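Shared Pantry Project: progress report to the Karska Fund
Second report, Tue 6 February 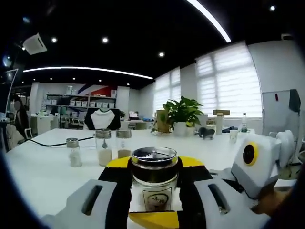

Where we have got to

When we applied for this grant we said we would turn the shared food and drink supplies on our floor into something a reasonable adult could use without a guide. At the time of the first report we had a plan, a spreadsheet and eleven opinions about lids. We now have jars, which the office regards as the more convincing achievement.

For anyone on the panel who has joined since the autumn: the project covers the dry goods that the tenants of Luik House hold in common. Everyone pays in, everyone helps themselves, and until last year everything lived in the bag it was bought in, folded over and held shut with whatever was on the nearest desk. Bulldog clips, mostly. One bag of sugar was closed with a lanyard.

The grant was 1000 pounds, paid in two parts. The first part, 700, has been received and partly spent. We are asking with this report for the release of the second.

What has been done

Glass jars with metal lids have replaced bags for the powders, the granules and the dark stuff that people argue about. They are not all one size, and this was deliberate, although the deliberation took place after the delivery. Small jars suit things used by the spoonful. Taller ones are for powders, which settle, and which people then accuse each other of having eaten.

The jars are out on the big white table for now, where they share the space with a potted plant, a water bottle and the usual traffic of cups. We had intended them to go straight on to a shelf. They went on the table to be filled, people started using them there, and consumption of biscuits eaten while standing nearby has risen sharply. We are not claiming this as an outcome.

Labels have started. Square white ones with a dark border are our favourite so far: you can read them from a standing position and they make even a very ordinary ingredient look as if it has been to university. Several tenants shop at the Chinese grocer and prefer labels in Chinese, and the tenants' meeting agreed that a jar should be labelled in whatever language its most loyal user reads, with English added on the back where anyone asks. Two people have asked. Both backs have been written, in the same green pen, by someone with very small handwriting.

The written rules now run to half a page, down from three. They say: close the lid, use a dry spoon, do not top up one thing with another thing that looks like it. The last was added in the second week.

What has not been done

The shelf. We said in the application that it would be up by the new year. The wall we had chosen proved to contain a pipe, and the landlord would like us not to introduce the two. A freestanding unit from Grarum is now on order instead. It costs more than brackets and a plank, and the difference is shown below. Until it comes, the jars stay on the table, and the table stays a table on which people also want to work.

The inventory is behind as well. It was meant to be a card beside each jar, filled in by whoever took the last of something. What we learned is that whoever takes the last of something does not feel like doing paperwork. We have switched to one sheet and one monthly look, done by whoever is on the rota, and the January look did take place. It took 12 minutes, including a discussion of whether a pale powder was soya or rice. The tasting settled it to the satisfaction of everyone except the taster.

Money

Jars and lids: 360
Labels, pens, a decent funnel: 59
Deposit on the Grarum unit: 120
Total spent to date: 539
Left from the first payment: 161

The balance on the unit is 240, due on delivery. The money in hand will not cover it, hence the request for the second payment of 300. What remains after that will go on a second set of smaller jars and a set of spoons that can be attached to something. We have lost more spoons than we care to put in a report.

We had pencilled in 80 for a label printer from Kesow. We have taken this out. Handwritten and ready-printed labels are doing the job, and the printer would have needed its own shelf, on which subject see above.

What people say

We left a sheet of paper up for comments in the middle of January. The general view is that the jars are an improvement and that glass makes it harder to pretend there is plenty left. One comment asked for the return of the bags on grounds of tradition. Another said the lids were too good, and we have since shown its author which way they turn. There was also a drawing of the plant, rather a good one, with no message attached.

One serious point came up more than once. Glass is heavy, and the full taller jars are awkward for people with sore wrists or small hands. We are going to fill those only two thirds of the way and keep the rest in reserve. This should have been in the plan from the start.

Next steps

Take delivery of the freestanding unit and build it. Two people have offered to help and one has offered to watch.

Move the jars off the table, with the everyday ones between waist and shoulder height and nothing heavy above that.

Finish labelling, including the jars whose contents are known only by smell.

Buy the smaller jars and the spoons, once the unit has been paid for.

Final report to the fund by the end of April, with receipts. These are at present in a jar.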